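The Plundaddale Method

Gretano's paper called it learning from demonstration. I demonstrated. In May the policy had managed 2 tidy-ups out of 49, and the reviewers wanted a better word than "promising."
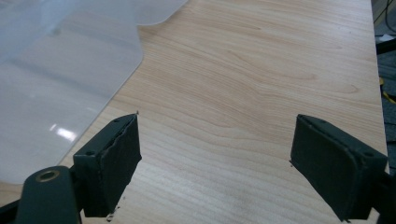 Results, Revised

I slowed down. I hesitated over the plastic like a man choosing a pastry, and the model learned that beautifully — it now hesitated for six seconds before everything, including stopping. 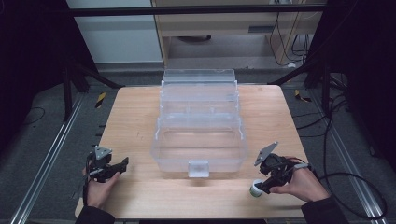 Fig. 2. Demonstration with two hand-held grippers and a clear organizer box.

We reported the pause as deliberation. Brallamance asked for five more.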